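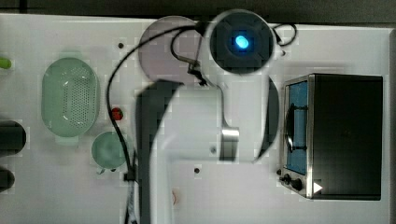 Betiline opens orders for Pinel tabletop practice kit

Betiline has begun taking orders for Pinel, a kitchen-themed practice kit for people training robot arms to pick up and move household objects. The company announced the kit on October 20, 2025, and says the first boxes will ship in January.

Pinel comes in 4 versions, which differ in the number of props supplied. The smallest has 31 pieces and costs £288. Prices for the others will follow. The toaster oven, colander and toy food are in every version, along with a printed set of suggested tasks. The arm itself is not included.

Roman Tokarz, who runs product planning at Betiline, said most early interest had come from college labs. "They were buying toy food from one shop and pans from another, and when something broke they couldn't get the same one again," he said. Spare pieces will be sold singly.

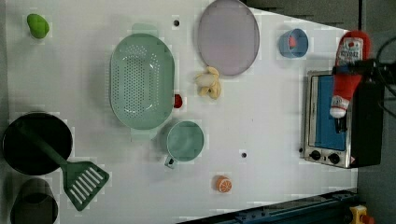 Does the kit work with any arm?

Betiline says the props can be used with any two-fingered gripper that opens wide enough for the ketchup bottle. It has tested them with its own Morelli arm and will put a list of other tested models on its website before shipping starts.

A yearly service called Borker can be added to an order. Subscribers send in recordings of their own sessions, up to 600 a year, and get back a written report on missed grasps and dropped items. Betiline has not given a price for it. Labs that order before the end of the year will get the first report free.
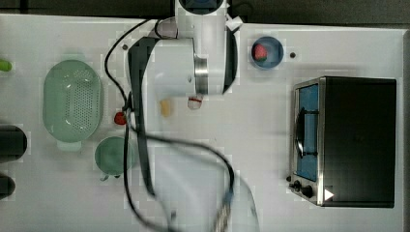 A robot arm over the table, between the colander and the toaster oven.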